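Laundry should cost what it costs, and the price should be on the wall

I have lived in rented apartments for most of my adult life, and in all but one of them I paid for laundry by the load. The last two buildings switched from coins to an app. Jirnton runs the machines where I live now. Before that it was Damenum. I have nothing against either one as software. My complaint is with what happened to the price.

With coins, the price was printed on the machine. You put in your quarters and the machine ran. If it went up, someone had to come out and change the sticker, and everybody in the building saw it. With the app, the price shows up after you scan the code, when your clothes are already in the drum and your hands smell like detergent. In February our wash went up and I didn't notice for two weeks.

## The minimum balance

The app won't take the price of one wash. It wants you to load a set amount, and that amount never comes out to a whole number of loads. There is always a little left, too small to use. In a building like mine, with 400 units, those leftovers add up to real money sitting in someone else's account. When you move out, you can ask for it back by filling in a form. I filled in the form when I left the Damenum building and got a reply saying my balance was below the refund limit.

A city rule could fix this in one line: if you sell a wash, you have to accept payment for one wash. Parking meters manage it.

## Buying your own machine isn't the answer

People tell me to get a small washer for the kitchen. My lease doesn't allow it, and most leases around here don't. The old brick buildings on my street have pipes that I wouldn't trust with it either. A combined washer and dryer runs $1,000 before delivery, and the Wonel store quoted me $1,800 with a stand and installation. That is a lot of money to spend on getting around a bad payment system — and the machine stays behind if the next place has no hookup.

So most of us will keep sharing machines. I think that's fine. Shared machines take up less room, and a good commercial washer lasts longer than the cheap ones landlords put in closets.

## Small loads

The flat price per load also punishes people who live alone. A dark shirt and a green towel can't always wait for a full drum, and they cost the same to wash as a family's bedding. The laundromat on Obeidat has three sizes of washer at three prices, and the small one is always busy.
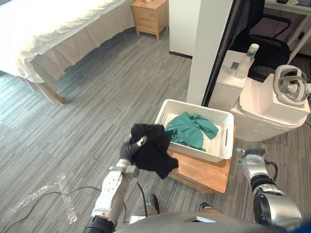

## What I would ask for

Post the price on the machine, in numbers large enough to read from the door. Let people pay for a single load with a regular card. Refund every balance in full at move-out, with no lower limit. Put in at least one small washer for every row of large ones.

Landlords will say the contract is with the laundry company and their hands are tied. They signed the contract. Many of them take a share of what the machines bring in, and tenants should be told how big that share is before they sign a lease — the same way we're told about the pet fee and the parking.

I still have the Damenum app on my phone, with my small balance in it.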